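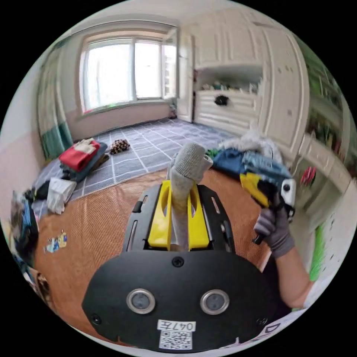 MALDONADO, August 2, 2021 — Plorkska, the family-run bedding and linens maker, is pleased to announce that its mending and refreshing service, known as Perico, will open to all customers this September after a long and very happy trial with shoppers in our own neighborhood. For years people have been writing to us, calling us and stopping us at the counter to ask whether we could do something for a comforter that had gone flat in the middle, or a favorite quilt with a seam that had finally given up. A bedroom is a personal place, and the bed is at the heart of it, so we understand very well why folks would like to hold on to the things they sleep under. Now we can say yes to a good many more of them.

Perico will take in quilts, comforters, blankets and pillows of any make and any age, and you do not need to have bought them from Plorkska. Our sewing room will patch tears, close up seams, replace worn bindings and, where the filling has shifted or thinned out, open the piece up and fill it again. Customers will get a written price before a single stitch is made, and if we think a piece is past saving we will tell you so kindly and send it back to you at no charge.

The service grew out of a small trial that began in the back of our Maldonado shop. We expected a handful of pillows. What we got was a steady stream of baby blankets, wedding quilts, camp blankets and one enormous comforter that took up the whole cutting table for the better part of a week — and we enjoyed every bit of it. By the end of the trial our sewing room had finished more than 56 pieces, and many of the people who brought them in came back with something else under their arm.

To make room for the new work, Plorkska has taken over the ground floor of the old Poltolov building, just behind the shop. The space has tall windows, good light for hand sewing and plenty of shelving, and it will have its own entrance so that customers dropping off bulky bundles won't have to squeeze past the towel displays. There will be a bench by the door, too, and coffee in the mornings.

Most repairs will be ready within 2 weeks. Refilling takes longer, and we ask customers to allow up to 6 weeks for larger comforters, especially as the weather cools and everyone remembers at the same moment what is sitting in the closet. Please wash or air out your pieces before bringing them in, and pin a note to the spot that needs attention if it is a hard one to find. Customers who live farther away may send their bedding by mail once the new workroom is open, and a form for this will be included with every Plorkska order beginning in September.

The shop will keep its regular hours while the workroom is being fitted out, and pieces already left with us will be finished as promised.

About Plorkska

Plorkska makes sheets, quilts, blankets and pillows for everyday homes and sells them through its shop in Maldonado and by mail order. Questions about Perico, including requests for price lists, are welcome at the shop counter or by letter, and members of the press are warmly invited to stop in and see the sewing room at work.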